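Spent the morning reading the Prurnley write-up on home data for gripper policies. The headline is 1,000 hours of "diverse household manipulation." I have some doubts about the word diverse.

Hours are the easiest thing to report and the least useful thing to know. An hour of what? One person moving the same cup back and forth until lunch is an hour. So is the same person doing a different chore in every room.

They do give a breakdown by task name. The names overlap so much I stopped trusting them. "Place item," "put item away" and "tidy item" all get their own line in the table. I'd bet a decent sandwich that a policy can't tell those apart, and I'm not sure the people who did the labeling could.

Compare Clostel, who put out a much smaller set last April and told you how many homes it came from (12). I have complaints about that one too, mostly the lighting, but at least I could argue with it. You can't argue with "diverse."

Someone in my mentions says scale washes this out. Maybe! I've been hearing that for a while now. What I'd like to see is one plot: success in a home that was never in the training set, against number of homes, with total hours held fixed. Masson promised that plot in their talk and then showed a video of a drawer.

It was a very nice drawer.

My other gripe is failures. Most collection guides I've read tell people to throw away a take if they drop something. So the model gets a world where grasps work, and then we all act surprised when it closes on air and carries on as if it's holding a lemon. Keep the drops. Label them, sure, but keep them.

And pay for the slow takes. If you pay per clip you get fast clips, and fast clips look alike – same approach angle, same wrist, same object first every time because it's the closest one. We tried per-clip pay on the Erndale project for 5 weeks and the trajectories came back looking like a photocopy.

We pay by the hour now and ask for a new layout every 10 takes. Is it better? The trajectories spread out more when I plot them. Whether the policy cares, I can't say yet, and I'd be wary of anyone who says they can this early on.

Yes, I know hand-held collection is cheap compared with teleop. That part I believe. I just don't think "cheap" settles what you should point it at. A clean table under even light is cheap twice over, and I've seen enough of those to last me.

What I look for in a sorting setup is whether it could embarrass the model. Fruit in a bin on a flat gray bench won't do it. Soft bedding with a shiny green box on it has a chance: window glare on the floor of the box, two big oranges nearly touching, crinkled pink plastic next door with more round fruit on it. If your depth estimate survives the plastic, I'm interested. If the fingers can get in between those oranges, even more so. But I want to see it in someone else's bedroom before I believe a number.

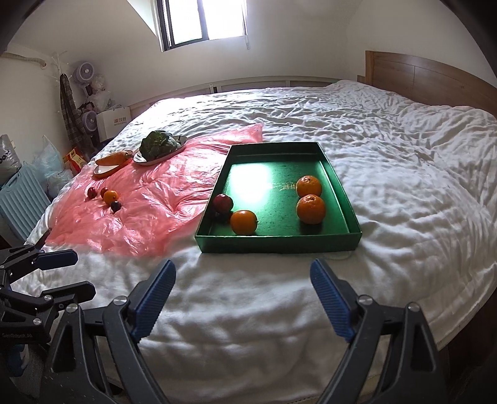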